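Undale Wall Finish Kit: Owner's Guide
Section 4: Putting On the Second Coat and the Sealer

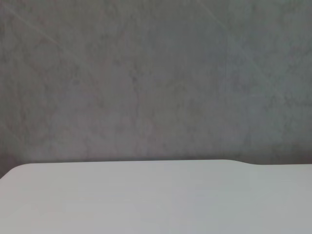

Before You Start This Section

By now your first coat should have had a full night to itself, and we hope you did too. The second coat is where the soft, cloudy look comes in, and most people find it the more enjoyable of the two. Set aside an afternoon for it if you can. You can stop between walls, but please don't stop in the middle of one, or you'll have a line there that is very hard to hide later on.

You will need:
The larger tub from your kit (marked Part B)
The Royer trowel with the rounded corners
A clean bucket and a mixing paddle
A spray bottle filled with plain water
Fine sandpaper and a dry cloth
Painter's tape, and a drop cloth for any counter or table you can't move

Mixing and Applying

1. Run your palm lightly over the first coat. If it feels cool and a bit damp anywhere, give it another few hours. Corners and the area behind doors are usually the last to dry.

2. Knock down any ridges with the fine sandpaper, using hardly any pressure, and wipe off the dust with the dry cloth. You are only taking off the high spots, so there's no need to make the wall perfectly smooth.

3. Pour the whole of Part B into the bucket and stir slowly for 4 minutes. Fast stirring beats air into the mix, and the bubbles will show up as pinholes. Let it stand while you check your tape.

Note: If you ordered a custom color, check that the number on the lid matches the one on your first tub. The standard gray is 3287. Two tubs with different numbers should never go on the same wall, even when they look alike in the store.

4. Load the trowel with a small amount, a strip no wider than your thumb, and begin in an upper corner. Hold the blade nearly flat and work in short, curving strokes that cross over one another. Try to change direction often — long, straight passes leave stripes that catch the evening light.

5. Keep a damp edge as you go. If the edge begins to dull before you can get back to it, mist it once from the spray bottle and carry on. One light mist is plenty.

6. Wait 20 minutes after finishing the wall, then go back over it with a clean, dry trowel and firmer pressure. Darker patches will come up where you press hardest. Step back to the far side of the room now and then, and leave well enough alone when you like what you see.

Caution: Part B is alkaline and will irritate your skin and eyes. Wear gloves and safety glasses while mixing and while working overhead. If it gets in your eyes, rinse with plenty of water and call a doctor.

Sealing

7. Let the second coat dry overnight with a window open a crack. Don't point a heater at the wall.

8. Shake the Osik sealer well and roll on a thin coat from the bottom up, catching any drips as they form. The wall will look darker and somewhat milky at first, and both of these fade as the sealer dries.

9. Pull off the tape slowly while the sealer is still a little tacky, folding it back on itself.

Note: Hold off on hanging pictures or pushing furniture against the wall for 20 days. You may dust it with a soft, dry cloth in the meantime.

If you get stuck, write to Randa Masri at our Grarkville workshop and tell her the number on your lid and which step you're on. She's glad to help, and a photo taken in daylight is always welcome.

Guide revised 1/26/19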